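The Garg Children's Museum
Learning Pages: Wood and Trees

How a Tree Keeps Its Own Calendar

A tree does not write anything down, but it keeps a record of its life inside its trunk. People who know how to read this record can learn how old the tree was when it was cut and which years were good for growing.

Where rings come from

Just under the bark of a tree is a very thin layer that makes new wood. In spring, when there is plenty of water, the tree grows quickly. The new wood is light in color. In late summer the tree slows down, and the wood it makes is darker and harder. In winter most trees in cool places stop growing. One light band and one dark band together make one ring, and one ring usually stands for one year.

Wide rings and narrow rings

A wide ring often means that the tree had enough rain and sunlight that year. A narrow ring may mean a dry summer, a crowded forest, or insects that ate the leaves. A dark scar may show where a fire burned part of the trunk.

Scientists do not need to cut down a tree to see its rings. They use a hollow drill to take out a thin stick of wood, called a core. The oldest beam in the museum's collection has an outer ring that grew in the year 1447.

What grain is

When a log is sawed into boards, the saw cuts through the rings. The lines that appear on the board are called grain. A board cut straight through the middle of a log has lines that run side by side. A board cut nearer to the bark often has curved shapes. Grain can be bold or very faint, and it can still be seen after wood has been made into furniture, such as a round tabletop. 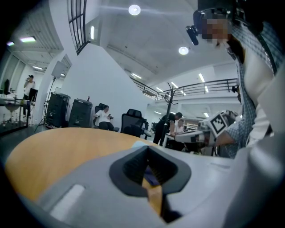

Words to know

Bark: the outer covering of a tree.
Core: a thin stick of wood taken from a trunk for study.
Grain: the pattern of lines in a piece of wood.

Visiting the Wood Room

The Wood Room is on floor 2. Children under 8 must be accompanied by an adult. Please ask before touching the samples on the long shelf.

Text by Trilok Malhotra. Reviewed by Ashok Goel, July 2000.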